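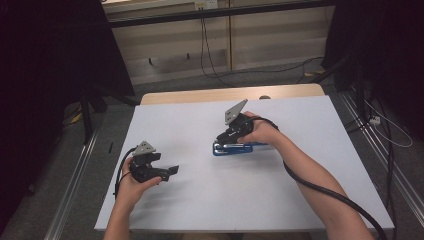 Temps de lecture : 4 min

Plateau blanc posé sur une table en bois clair : comment l'empêcher de glisser sans abîmer le bois ?

Posté par atelier_du_fond dans Maison > Bureau et rangement
166 vues - 3 réponses

Bonjour,

J'ai une table en bois clair qui me sert de plan de travail à la maison. Pour la protéger, j'ai posé dessus un grand panneau blanc rectangulaire, à plat, sans fixation. Il couvre presque tout le dessus, il reste juste une petite bande de bois le long du bord du fond. Au milieu de cette bande il y a un petit bouton rond foncé, et je ne peux donc pas pousser le panneau plus loin.

Le panneau vient de chez Latance, c'était une chute vendue au rayon découpe. Une face est lisse, l'autre un peu plus mate. Je m'en sers côté lisse.

Deux problèmes. D'abord, il bouge. Dès que j'appuie un peu fort sur un objet posé dessus, ou que je m'accoude, le tout part de quelques millimètres vers la gauche. Ce n'est pas énorme mais au bout d'une heure le panneau est de travers et je passe mon temps à le remettre droit.

Ensuite, j'ai peur pour la table. Elle est huilée, pas vernie, et j'ai soulevé le panneau en janvier pour passer l'aspirateur : il y avait des poussières dessous et deux ou trois petites rayures que je ne connaissais pas. Je n'ai pas envie de coller quoi que ce soit sur le bois, ni de percer.

J'ai déjà essayé du ruban adhésif double face, il a tenu 2 jours et il a laissé des traces que j'ai mis longtemps à enlever. J'ai essayé aussi un torchon plié, mais le panneau n'est plus plat et les petits objets roulent.

Qu'est-ce que vous utilisez ? Je précise que je dois pouvoir retirer le panneau de temps en temps, la table sert aussi aux repas quand on est nombreux.

Merci d'avance.

marivole
Membre depuis longtemps - 3593 messages

Bonjour,

Il faut une sous-couche antidérapante ajourée, celle qu'on met sous les tapis ou au fond des tiroirs. Elle se vend au rouleau et se coupe aux ciseaux. Pas besoin d'en mettre sur toute la surface. Chez moi j'ai quatre bandes, une le long de chaque côté, en retrait du bord pour qu'on ne les voie pas, et un carré au centre.

Attention cependant à la matière. Certaines sous-couches bon marché contiennent des plastifiants qui marquent les bois huilés ou cirés. On retrouve le dessin de la grille sur la table au bout de quelques mois et ça ne part qu'au ponçage. J'ai eu le cas sur une desserte. Depuis, je mets du feutre fin contre le bois et l'antidérapant entre le feutre et le panneau. Le feutre seul glisse, l'antidérapant seul peut tacher, les deux ensemble tiennent correctement si le feutre est assez grand et que le panneau pèse un peu.

Marche à suivre :

Retirer le panneau et nettoyer la table avec un chiffon à peine humide, puis laisser sécher complètement. Les rayures viennent presque toujours des grains coincés dessous.
Passer la main sur la face inférieure du panneau et surtout sur les chants. Une chute découpée en magasin a souvent une arête vive. Un coup de papier abrasif fin suffit.
Poser le feutre sur la table, sans colle, bien tendu.
Poser les bandes antidérapantes puis le panneau, en le descendant à plat. Ne pas le faire glisser pour l'ajuster, sinon le feutre fait des plis.

Pour le bouton au fond de la table, laissez un petit jeu. Si le panneau vient buter dessus, il pivotera autour au lieu de rester en place, et c'est peut-être déjà une partie de votre problème.

Pour les rayures existantes, sur une table huilée, un peu d'huile de la même marque au chiffon les atténue bien. Essayez dans un coin avant.

Grultoswood
Nouveau membre

Moi j'ai vissé. Deux équerres par-dessous et plus rien ne bouge. Après si vous ne voulez pas percer c'est sûr que ça n'aide pas beaucoup.

pontdeseaux
Membre - 11 messages

Bonjour, j'ai à peu près la même installation et j'ai réglé ça avec des patins en silicone transparent, les petits ronds qu'on met derrière les portes de placard. On les colle sous le panneau et pas sur la table, donc rien à nettoyer sur le bois. Les miens viennent de chez Serkelano.

Il faut en mettre plus qu'aux quatre coins. Avec seulement les coins, le milieu fléchit quand on appuie et ça fait un bruit désagréable. Tout dépend de l'épaisseur du panneau, que vous ne donnez pas.

Inconvénient : il y a un petit jour entre la table et le panneau, et les miettes y entrent. Je soulève et j'essuie toutes les semaines.

Je ne sais pas ce que donne le silicone sur du bois huilé à la longue, ma table est vernie. La solution feutre de marivole me paraît plus prudente dans votre cas.

atelier_du_fond
Auteur du sujet

Merci à tous. Le panneau est assez mince, donc je vais commencer par le feutre et les bandes. J'ai vérifié le chant arrière, il touchait bien le bouton. Je l'ai reculé d'un doigt en attendant d'acheter le reste.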